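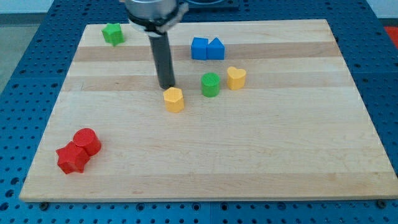 A wooden cutting board with light strips and darker stripes.

Plumholm Woodworking School Opens Its Doors to Evening Students

New spring classes in kitchen woodware begin in March at the old Kasprzak mill

STOSDALE – After a long winter of sweeping, painting and more than a few arguments over where the band saw should go, the Plumholm Woodworking School is happy to announce its first full season of evening classes for adults. Registration is open now, and neighbors from Stosdale and the towns nearby are warmly invited to come and make something for their own kitchens.

The spring season is built around the things people reach for every day: cutting boards, spoons, rolling pins, bread boxes and the humble trivet. Beginners will start with a glued-up board, learning how to pick their stock, joint the edges, spread the glue, clamp the strips and sand the whole thing down until it is pleasant to run a hand across. Each course lasts 13 weeks, with one class a week starting at 6:30 p.m. Students take home everything they make.

"My grandmother rolled her dough on the same board for as long as I knew her, and when she passed it on to me I thought, well, I'd better learn how to look after it," said Bartosz Wieczorek, founder and lead instructor. "That's how I got started, really. I sanded it, I oiled it, I got curious about how it was put together, and then I was buying clamps every payday. I'd love for people to come in after work, hang up their coats and get a bit of that same feeling."

The school occupies the ground floor of the Kasprzak mill, a brick building that many longtime residents will remember as a chair factory. The big windows on the river side have been reglazed, the floor has been leveled, and a new dust collection system was put in over the holidays. There is room for 91 students across the season, and groups are kept small so that everyone gets plenty of time at the bench.

Wiremu Rewi, who joins the school this spring to teach spoon carving and finishing, will also lead a weekly open bench on Wednesday evenings. Open bench is meant for former students and for anyone with a half-done project sitting in the garage – bring it along, and there will be somebody on hand to talk it over.

"People worry they'll be behind everyone else," Rewi said. "I tell them my first spoon wouldn't hold soup. I still have it, and I use it for stirring paint."

Lumber for the season comes from Wondier, a family yard just outside town that has agreed to set aside maple, cherry and walnut offcuts for the school. Wondier is also covering the full fees of four students, with places offered to residents who might not otherwise be able to attend. Applications for those places are one page long and can be picked up at the mill or requested by phone.

No experience is needed for any beginner course. Aprons, eye protection and hand tools are provided, and students are asked to wear closed-toe shoes and tie back long hair.

About the Plumholm Woodworking School
The Plumholm Woodworking School teaches hand and machine woodworking to adults of all skill levels from its shop in the Kasprzak mill, Stosdale. It was started three years ago in a rented garage with a single workbench, which is still in use.

Media contact
Bartosz Wieczorek, Plumholm Woodworking School, Kasprzak mill, Stosdale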